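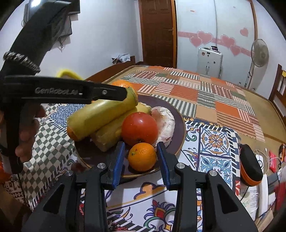
4. Shelf Life in Shared Kitchens

4.1 Setting and method

The study was carried out in two shared kitchens in Clernness, one on the ground floor of the Bisht building and one on the third floor of Pendis House. Both serve graduate students, and both have a written policy on shared food. The Bisht policy runs to four pages and includes a glossary. The Pendis policy reads, in full, "Be reasonable." We had expected the longer document to produce better behavior, having helped to write it.

Residents were asked to keep a diary of every item of fresh produce they bought, noting the day it came in, the day it left, and the manner of leaving. The form allowed four outcomes: eaten by the buyer, eaten by someone else, thrown out, and unknown. After the first week we added a fifth, "disputed." Of the 79 residents invited, 71 returned a usable diary. One further diary was returned with a detailed account of a roommate's character and was set aside.

Storage was left to the residents. Most Bisht households kept fruit and vegetables together on a counter, in plain view, while Pendis residents favored the refrigerator drawers. The drawers are opaque. This matters more than we thought it would when we drew up the plan (see 4.3).

4.2 What was thrown out

Figure 3 in the earlier report (Rathore and Grabowska) gave waste by weight. We use item counts here, partly because a single forgotten pumpkin distorted the November totals for the whole of the third floor.

Leafy greens were the worst performers in both kitchens. They were bought with confidence, usually at the start of a week, and discarded in silence. Herbs did little better. Recipes in the student cookbook most residents owned call for a tablespoon of parsley, and the shop sells it by the armful. Onions and garlic were almost never thrown out, though several residents admitted they no longer knew which onions were theirs.

Citrus took a middle position. It lasts well, but residents tended to treat it as scenery, and 17 diaries record at least one piece of fruit that was moved repeatedly to wipe the counter and never eaten.

4.3 Visibility

Households that stored produce in the open threw out less of it. The difference held for tomatoes, peppers, and citrus, and disappeared for greens, which wilt wherever they are put. Residents who used the drawers often bought a second supply of something they already owned. The record is held by a Pendis resident with 21 carrots and, by her own account, no fondness for carrots.

We found no sign that the written policy had any effect. When asked, most Bisht residents believed it concerned bicycles.

4.4 Limits

Diaries were self-reported, and people are generous to themselves on the subject of salad. The kitchens differ in size and light as well as in storage, and we can't separate these. A follow-up at Pleluria will swap the opaque drawers for clear ones and leave everything else alone, including the policy.

Last updated: July 9, 2018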